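Warum ich meine Wände jetzt erst mal in Ruhe lasse

14 Kommentare · 31 mal geteilt

Also gut, ihr habt gefragt, wie es mit der Farbe im Arbeitszimmer weitergeht, und ich drücke mich seit Wochen um die Antwort. Die kurze Fassung: Ich habe mich noch nicht entschieden. Die lange Fassung kommt jetzt, holt euch einen Kaffee.

Angefangen hat alles damit, dass Paula beim letzten Besuch im Türrahmen stand und meinte, das Zimmer sehe aus wie ein Wartezimmer beim Zahnarzt. Raufaser, weiß, irgendwann mal weiß jedenfalls. Ich war beleidigt, genau einen Abend lang, und am nächsten Morgen habe ich nichts anderes mehr gesehen. Ihr kennt das bestimmt! Man wohnt jahrelang friedlich neben einer Wand her, und dann sagt jemand einen Satz, und vorbei ist es mit dem Frieden.

Ich bin dann also zu Fashola gefahren, dem Farbenladen hinter dem Güterbahnhof (der mit dem furchtbaren Parkplatz), und wollte eigentlich nur schauen. Raus kam ich mit acht Farbkarten, zwei Probedosen und einer Rolle, die ich schon habe. Die Beratung war übrigens super, eine sehr geduldige Frau, die mich gefragt hat, in welche Himmelsrichtung das Fenster geht. Ich musste tatsächlich die Wetter-App mit dem Kompass aufmachen. Nordost, falls es euch interessiert.

Und damit sind wir bei dem Punkt, der mich seitdem umtreibt: Licht. Ich hatte immer gedacht, man sucht sich eine Farbe aus, und die ist dann so. Pustekuchen. Mein Favorit heißt bei denen Vamgate, ein gebrochenes Blau mit ordentlich Grau drin, und auf der Karte war das ein ruhiger, ernster Ton, fast ein bisschen vornehm. Morgens um sieben an meiner Wand: Krankenhausflur. Mittags: schön. Abends unter der Deckenlampe: grünlich, und zwar von der Sorte, bei der man anfängt, an der eigenen Gesundheit zu zweifeln. Die zweite Probe, Ellgate, sollte deutlich wärmer sein und sah nach dem Trocknen exakt so aus wie die erste, bis ich die beiden nebeneinander gestrichen habe. Dann wieder überhaupt nicht.

Vitalii, der von solchen Dingen mehr versteht als ich, hat mir am Telefon einen längeren Vortrag über Glühbirnen gehalten. Ich gebe nur das Ergebnis wieder: Lampen tauschen, bevor man streicht. Meine alten Birnen waren alle verschieden, eine sogar noch aus der vorigen Wohnung. Kein Wunder, dass es in jeder Ecke anders aussah.

Seitdem achte ich überall auf große graublaue Flächen, das ist schon nicht mehr normal. In Cafés, im Treppenhaus, auf dem Bildschirm — überall vergleiche ich im Kopf.

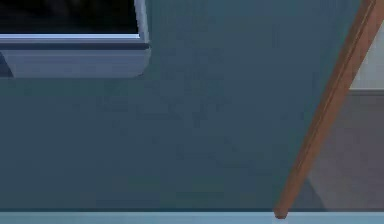
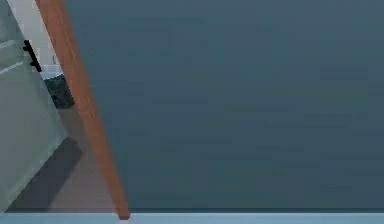
Zweimal Graublau, beides am Rechner entstanden. Der orangebraune Holzton im unteren Bild gefällt mir dazu sehr.

Genau dieses Holz hat mich auch auf die Sache mit dem Regal gebracht. Bisher wollte ich nämlich das weiße Regal behalten und nur die Wand dahinter streichen. Aber so ein rötliches, warmes Holz vor kühlem Blau, das hat doch was, oder? Zainab findet, das sei sehr siebziger Jahre. Ich finde, das ist ein Kompliment. Ich habe mir bei Mimico ein Regal aus zweiter Hand angeschaut, Kirsche, sieben Böden, an einer Seite ein Wasserrand. 240 Euro wollten sie dafür, und ich habe so getan, als müsste ich darüber nachdenken. Muss ich leider auch. Im Herbst steht die Autoreparatur an, und das Sofa macht inzwischen Geräusche.

Was ich beim Probestreichen gelernt habe, schreibe ich mal für alle auf, denen es ähnlich geht. Die Probefläche muss groß sein, viel größer, als man denkt. Meine ersten Versuche waren handtellergroß, und daran sieht man gar nichts, weil das Weiß drumherum alles überstrahlt. Besser ein großes Stück Pappe bemalen, zwei Schichten, und das dann im Zimmer herumtragen. Mal neben die Tür, mal hinters Sofa, mal auf den Boden. Meine Pappe steht jetzt seit Wochen an der Heizung und gehört praktisch zur Familie. Und streicht bitte nicht direkt auf die Wand, wenn ihr noch unsicher seid! Ich habe jetzt drei Flecken neben dem Schreibtisch, durch die sich jede weitere Farbe erst mal durchkämpfen muss.

Zum Thema Raufaser habt ihr mir nach dem letzten Beitrag viel geschrieben, danke dafür. Higinio hat geschrieben, er habe seine in einem Wochenende abgelöst, mit warmem Wasser und Spülmittel. Bei mir liegen drei Schichten übereinander, das habe ich hinter der Steckdose schon gesehen, und die unterste hat Blümchen. Ich lasse sie vorerst dran.

Der Plan sieht also so aus: erst die neuen Lampen, dann noch einmal beide Proben anschauen, und im September, wenn Hauwa Urlaub hat und mir beim Abkleben hilft, wird gestrichen. Sie klebt gerader ab als jeder Mensch, den ich kenne, ich zahle in Pizza. Bis dahin nehme ich gern Vorschläge für die Decke. Weiß lassen oder mitstreichen? Paula sagt mitstreichen, aber Paula hat auch Deckenhöhen wie im Schloss.

14 Kommentare
Teilen · Merken · Drucken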